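Rastgate Two-Arm Work Cell: Setup, Limits and Rules of Use

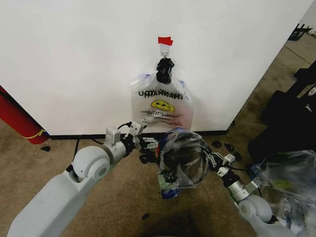 Bag handling with both arms, below the wall hook.

Product code: RG 407
Supplied by: Samovness
Page revised: 5/29/20
Availability: made to order

The Rastgate is a work cell with two arms for light, soft objects: bags, cloth, thin packaging, small loose goods. It is sold to laboratories, training rooms and small repair shops. Before you order, please read the rules on this page. They are part of the sales agreement, and our service team will ask you to confirm them on the day of installation.

What is in the delivery

Two arms with grippers
Control cabinet with key switch
One wired stop button and one wireless stop button
Cable set, long version
Floor marking tape, yellow
Printed rule card for the wall
Log book

The table, the shelves and the objects for handling are not included. A wall hook is not included either. Customers usually buy adhesive hooks in a normal shop, and this is fine if the weight printed on the pack of the hook is respected.

Which standards apply

The arms are to be used under ISO 10218 for industrial robots. If a person shares the space with moving arms, please read also ISO/TS 15066, which treats contact between robot and person. We can not make the risk assessment for you. The assessment belongs to the room and to the task, and both of them are yours. Our engineer Hưng Phùng can look at your draft and send comments, usually inside one week. This service is free for the first assessment of each cell.

If you change the task, you have to open the assessment again. A change from cloth to bags is a change of task. A change from one color of cloth to another color is not.

Rules for the floor

Small pieces on the floor are the most common remark in our site visits. They come from torn packaging, from cable ties, from foam. On hard floor they slide under the shoe. On carpet they stay in the pile and go later into the wheels of the base.

Pick up the pieces before each work period and again after it. Stop the arms first. It is not allowed to reach under an arm that is powered, also when the arm is standing still.

Bags which wait for handling should be kept in a box or on a shelf outside the marked zone. Large equipment beside the cell must have free space to the full reach of the arm. Measure this with the arm stretched, not folded.

Rules for plastic bags

Thin plastic film is difficult for every gripper. It folds, it shines, and it may hold to the finger after opening. From the tests in Stokley we took these rules:

Take the bag with both grippers when the content can move inside.
Set grip force to 4 on the panel scale for thin film. Higher values tear the film near the knot.
Do not fill with sharp or wet content.
Lift slowly to the hook and wait until the bag stops swinging before opening the fingers.
If a bag is hanging already on the hook, decide before the start if the hook may carry a second one. Write the decision in the log book.
Never leave film bags in a room where small children can come.

The Stokley test had 3,209 lifts. In 131 of them the film was torn or the bag was lost from the grip. Most of these happened when only one gripper was holding. The complete table is available on request from Oanh Hồ at the sales desk.

Rules for cables

The gripper cable needs a free loop at the wrist, so that the joint can turn to its end position. A loop that is too long can catch on a hook or a handle. Move the arm by hand through its full path with power off, and look at the loop during the whole movement. Repeat this after every change of gripper.

Rules for people

One person is the operator and keeps the wireless stop button in the hand, not in the pocket and not on a table. Other persons stay outside the yellow tape. Long hair is tied, and scarves and lanyards are taken off. The operator may give the button to another trained person, but both names must be written in the log book.

New operators need the half-day course. In Riviere the course is given by Bukola Akinola, and at your own site by Chaminda Munshi. The next group in Riviere starts in November.

Maintenance

Daily: wipe the gripper fingers with a dry cloth, check the stop buttons.
Weekly: check the screws at the wrist, read the log book for repeated faults.
Yearly: inspection by our service. Without it the warranty is finished.

Please do not use oil or silicone spray on the fingers. The film will slip, and the spray is very hard to clean from the housing.

Common questions from buyers

Can the cell work at night without an operator?
No. The Rastgate is approved by us only for attended work.

Can we mount the arms on our own base?
Yes, after we receive a drawing of the base and answer in writing.

Is the rule card available in other languages?
At present in English, French and Vietnamese. Ngân Lâm prepares the translations and is glad to receive corrections.

To order or to ask for a quotation, please write to the sales desk with the code RG 407, the size of your room and a short description of the task.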